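Flisness police claim fewer stops, but the count has changed

Feb 3, 2021

Police in Flisness say officers used force 16 times in the last quarter, down sharply on the one before. The force credits new training.

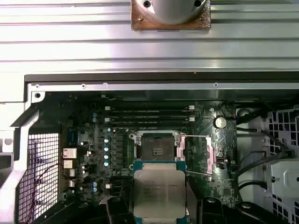
Inside a computer workstation, with the motherboard exposed.

The figure leaves out handcuffing and drawn Tasers, both of which were counted until September. Asked for totals on the old basis, a spokesman said they were "not readily available".

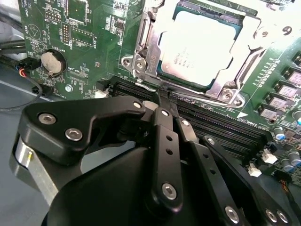
1 min read

Eglė Sproģis, a solicitor in Trevamach, doubts the claim. She has asked for all 3,715 stop records and so far been sent 200, many with the reason for the stop blacked out.

"They changed the form and then praised the result," she said. 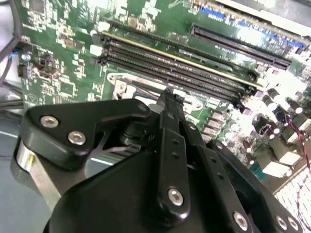 What happens next

The force has 20 working days to answer her appeal. It missed the last deadline.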